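Setting Input Gain on the Diltent 12 Mixer

Set gain before touching any fader or EQ control. The procedure applies to microphone and line sources on the Diltent 12 and takes a few minutes per channel.

1. Turn the main output fully down. Set all channel faders to minimum and all EQ knobs to center.
2. Connect the source. Use XLR for microphones and the quarter-inch jack for keyboards or drum machines.
3. Switch on 48 V only if a condenser microphone is connected. Wait 20 seconds before going on.
4. Press PFL on the channel. The main meter now shows the level ahead of the fader.

Have the performer sing or play the loudest part of the set. Raise the gain until peaks reach 0 on the meter. If the red light comes on, back the knob off until it stays dark. Quiet passages will read much lower; leave them alone. 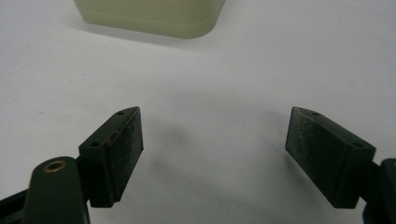
Release PFL, move the channel fader to the unity mark and bring up the main output slowly. Repeat for each channel. With a compressor on the insert, set its threshold after the gain is fixed, as any later change in gain also changes how hard the compressor works.

If a line source still clips with the gain at minimum, press the PAD switch or lower the output on the instrument itself.

Knob positions are not stored in scene memory. Write them down before clearing the desk.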